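Teach Your Club's Two-Arm Robot to Sort a Messy Table

If your robotics club has two arms and a free table, you have a whole season of fun ahead of you! Sorting was the first job we tried in the Undham club, and I still think it's the best one to start with. Our newer members pick it up in an afternoon, and the arguing over bin order is half the fun.

What you need: a table both arms can reach across, four small bins or baskets, and a mix of small things in different shapes. Raid the junk drawer. Toy cars are great, and so are old computer mice.

1. Line the bins up along the far side of the table and leave the front clear.

2. Decide what goes where and write it down before anyone touches the controls. Ajith Thevar keeps our list on the whiteboard.

3. Scatter the objects by hand. Turn some on their sides and let a few sit close together, so the arms get a real challenge.

4. Go slowly on the first tries. Pick up one thing, drop it in its bin, back off, repeat.

5. Log every try, good or bad. We aim for 40 tries per layout and had 472 in the notebook by August! 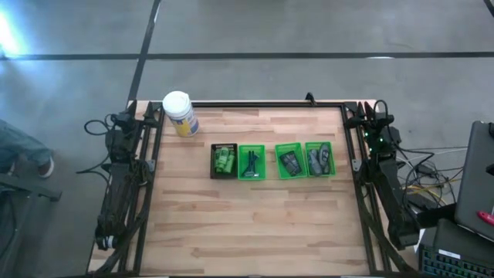
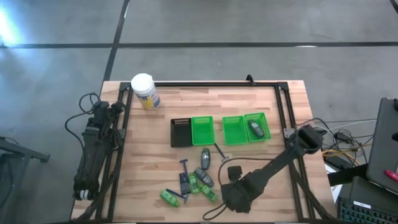
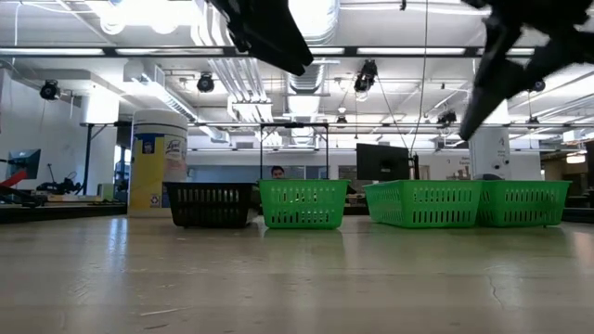 6. Swap drivers often, then shuffle the bins and start over. A routine that works with one layout can fall apart when two bins trade places, and chasing down why is where the good learning happens.

Once your team can clear the table three times in a row, try it against the clock. Noeline Rutherford's group holds our record at 100 seconds, and we're coming for it!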